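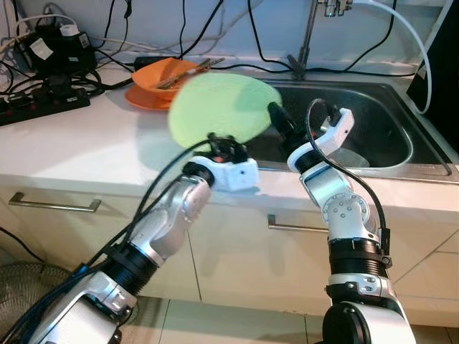

Figure 1. Two robotic arms at a kitchen counter and sink.

Public Notice and Public Comment in the Bendance Stormwater Fee Ordinance

Student Project Report
Local Government Practicum
Submitted 7 January 2026

1. Purpose of the Project

This report examines how the City of Bendance informed residents about its proposed stormwater fee and how it handled the comments it received. The fee was adopted by ordinance and did not go before the voters. Under the city charter, a charge is treated as a fee when the money is kept in a separate fund and spent only on the service for which it is collected. A tax increase would have required a ballot question. The difference was disputed at several meetings and explains much of the interest in the case.

The project does not take a position on whether the fee should have been adopted. It asks whether a resident who relied only on the city's published materials could have understood the proposal, learned when decisions would be made, and found out what the council did with public comments.

2. Background

Bendance is the largest city in Vakness County. Its storm drains empty into Caron Creek, which runs behind the older commercial blocks on Lolis Street before leaving the city limits. Before the ordinance, drainage work was paid for out of the general fund and competed each year with street repair and building maintenance. The public works department stated in its budget request that inspections had been put off and that several culverts were past their expected service life.

The proposed ordinance created a stormwater fund and a monthly charge on the water bill. Single-family homes would pay one flat amount. All other properties would pay according to the area of roof and pavement on the parcel. The draft also allowed a credit for owners who hold rainwater on site, but left the terms of the credit to a later administrative rule.

3. Sources and Method

The project team relied on public records. These were the meeting agendas, adopted minutes, two versions of the draft ordinance, the legal notices, the water bill insert, and the written comments held by the city clerk. The comments were obtained through a records request and supplied as scanned pages. Names and street addresses were removed from the team's working copy.

The council discussed the fee at seven meetings. For each meeting, the team recorded the date the agenda was posted, the wording of the agenda item, whether the draft ordinance was attached, and whether comment was allowed on the item. The clerk's file held 212 written comments. Each was read by two team members working separately and assigned one main topic. Where the two readings differed, a third member decided.

One limit should be stated at this point. Spoken comments appear in the minutes only as short summaries, and the recordings for two of the meetings were not available. Spoken comments were therefore left out of the tables and are mentioned below only where the minutes are clear.

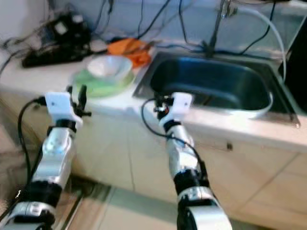
The team also reviewed the city's posting rules. Regular agendas must be posted on the city website and at the entrance to city hall before each meeting. The rules say nothing about attachments. An agenda can meet the requirement in full and still give the reader a single line of text, with the ordinance itself available only by asking at the clerk's counter.

4. Findings on Notice

All agendas were posted on time. The legal notices ran in the form the charter requires, and the public hearing was held on the date advertised. On these points the city's record is complete.

The wording of the agenda items was less helpful. At the first three meetings the item was listed as "Utility rate matters." The word "stormwater" first appeared in the agenda for the fourth meeting, and the amount of the charge was not given until the public hearing. The draft ordinance was attached to the agenda on the website for the hearing and for the final vote. It was not attached for the earlier meetings, although the minutes show that members were working from a printed draft.

The water bill insert reached the most households. It was sent in September, gave the flat monthly amount for homes, and listed the hearing date. It did not explain how the charge would be figured for other properties. Tenants in buildings where the landlord pays for water would not have received it — a gap that was raised by a speaker at the hearing and recorded in the minutes.

5. Findings on Written Comments

The largest single topic was whether the charge should have been called a tax. Many of these comments used the same two paragraphs, which suggests a shared form letter, and the team kept them in the total as separate submissions. The second topic was the credit for holding rainwater on site, named as the main concern in 51 comments. Most of those writers asked what would qualify and who would inspect it.

A further 40 comments came from owners or officers of churches, clubs, and small businesses. They were mainly concerned with the pavement measurement, and several attached their own sketches of a parking lot. The remaining comments dealt with flooding on particular blocks, the cost of living, or the condition of Caron Creek.

The staff report for the final vote stated that comments had been received and placed on file. It did not group them by topic or respond to them. The second version of the ordinance did contain one change that matches a common request: an owner may now appeal the measured area of a parcel in writing. Neither the staff report nor the minutes says whether the change was made in answer to the comments.
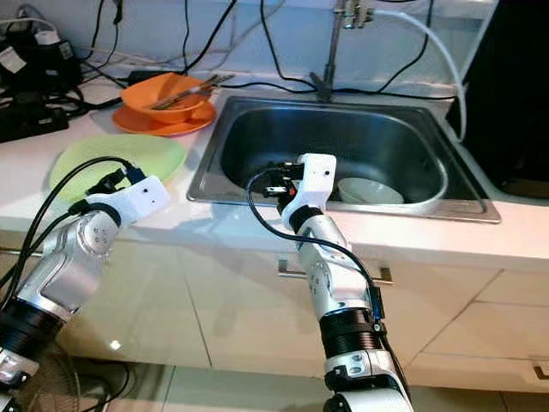

6. Recommendations

The team offers the following recommendations to the city clerk and the council.

Agenda items for any new charge should name the charge and state who would pay it.

The current draft of an ordinance should be attached to the online agenda whenever the item is discussed, including at work sessions.

Notices sent with utility bills should also be posted in the lobby of multifamily buildings and at the Lolis Street branch library.

The staff report for a final vote should include a one-page summary of written comments by topic, with a short note on any change made to the draft.

Where an ordinance leaves terms to an administrative rule, the notice should say so and give the date by which the rule is expected.

7. Further Work

The administrative rule on credits had not been published when this report was completed. A later project could compare the rule with the questions raised in the written comments. The team's coding sheet and the list of agenda postings have been left with the practicum office, together with the clerk's cover letter for the records request.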